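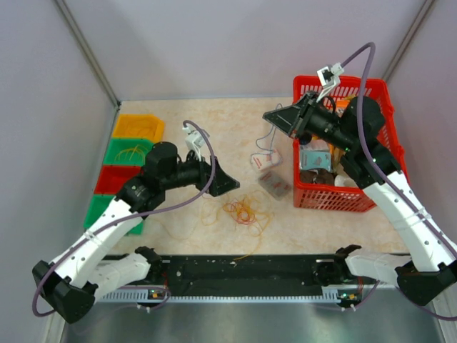
3.2 Surface luminance and glare

Interior reflectance in the Girnau test rooms was specified before any lighting was installed, as wall and bench finishes affect the vertical illuminance at eye level more than lamp output does within the range studied. Each room was finished in one of 2 palettes, a matte dark scheme and a pale scheme. A light beige, faintly marbled work surface against a smooth greyish-white wall panel, as in Figure 4, is typical of the pale group, in which the bench and the wall behind it differ little in lightness. Grey metal strips at the wall corners were left out of the reflectance average.

Luminance was sampled on a grid of 13 points per bench, first with the blinds closed and then at noon in September. Readings at Hatosness were repeated after the diffusers were cleaned; the earlier set is not used here. Glare ratings followed the Droritach scale, with the observer seated 60 cm from the front edge of the bench.

Figure 4. Pale-finish enclosure with marbled work surface.

In the pale rooms the ratio of task to background luminance stayed close to unity, and glare ratings were low at all grid points except those nearest the window. The dark rooms gave higher ratios and a wider spread. Neither result depended on lamp color temperature. The Jenkins correction for veiling reflections was applied to both groups – it lowered the ratings slightly in the dark rooms and left the pale rooms unchanged. Contrast at the far edge of the bench was poorer in the pale rooms, a point taken up in Section 4.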